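Share 1,345
13 Comments

Hand Crafts and Small Repairs, Evening Course
Week 2 notes: the tabletop, the bits on it, and where to put your tools

Hello again, everyone, and thank you for such a cheerful first night. I promised Zlata I'd write these notes up properly this time instead of handing out my scribbles, so please forgive me if I go on a bit – I'd sooner you had too much on paper than too little.

We finished last Wednesday with the question Maksym asked as we were packing up: does it matter what sort of table you work on? I said yes, and then ran out of time. My answer is that any steady table will do, but a light-coloured one is a real kindness to your eyes. Dark screws, coloured plastic, a snipped end of wire all show up on pale timber. White pieces are harder, as you'd expect, and for those I keep an old navy tea towel folded beside me and move the white things onto it.

If your table has visible planks or stripes in the top, use them. I set my pieces out along the lines of the wood, left to right, in the order I took them off. It costs you nothing and you'll be glad of it when the phone rings in the middle of a job.

The second matter is colour. When I started out I sorted everything by size, the way Beverley Cropper taught me at the old Baramley hall, and it served me well for years with nuts and washers. With toys and craft pieces I've come round to colour first and shape second. Orange with orange, green with green, and the odd ones on their own. You can argue with me on this! Arsen certainly does, and his bench is a good deal tidier than mine.

Third, surface. We passed the sample pieces around last week and I asked you to shut your eyes and run a thumb across them. A ridged surface gives your fingers something to catch on, and the direction of the ridges matters as well. Ridges running across the way you pull will hold better than ridges running along it. Have this in mind as you look at the orange pieces below. See if you can work out which way each set of ridges runs, and whether the two sides of a piece match or mirror each other. 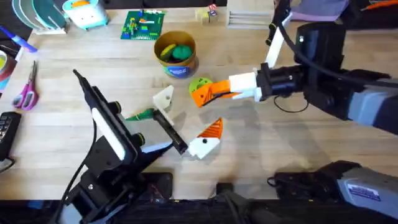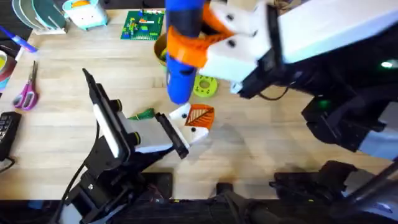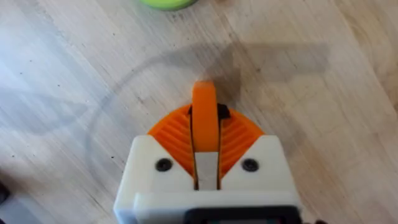

Fig. 1. Orange ridged parts over a pale wooden tabletop. The blue handheld tool is in the second picture.

Some notes to go with the figure. In the first picture, find the white block-shaped piece with the orange striped wedge on top. This is the sort of thing I'd keep together as one item and not split between the orange pile and the white pile, and I'd write it down as one item too. The long green piece and the small green disc with its tiny holes can go side by side in the green group, even though they look nothing alike.

In the second picture I'd like you to look at the contrast between the glossy blue body of the tool and the ridged orange holder around it. Smooth and shiny is lovely to look at and easy to wipe down, but it can be slippery in a warm hand. A textured sleeve or holder is a fine thing to try on your own tools. Valentyna Stetsiuk wraps hers in cotton tape, and I've used a strip cut from a rubber glove.

The third picture is the one for mirrored patterns. The diagonal ridges on the left run one way and those on the right run the other, with the smooth orange bar standing up between them. Please sketch it in your books, a quick pencil outline is plenty. Drawing slows the eye down and you'll notice the deeper colour in the grooves once you have to shade it.

For home practice

Clear a space on a table, kitchen or otherwise, and tip out one small box of mixed bits. We've all got one. Sort by colour, then by shape, and leave anything you can't name in a saucer at the top corner. Bring the saucer with you (well, what's in it) and we'll go through the mysteries as a group.

Then choose one handheld tool you use often and have a good look at where your fingers sit. Is it smooth there, or textured? Would you change it? A sentence or two in your book is enough.

What to bring next time

Your sorted bits in a tin or jar
The tool you chose
Pencil, rubber and a ruler
A cloth in a dark colour, any old thing

The kettle goes on before we start, and there's a spare apron on the hook if you've forgotten yours. We'll begin with the saucers and then move on to glues.

3,673 shares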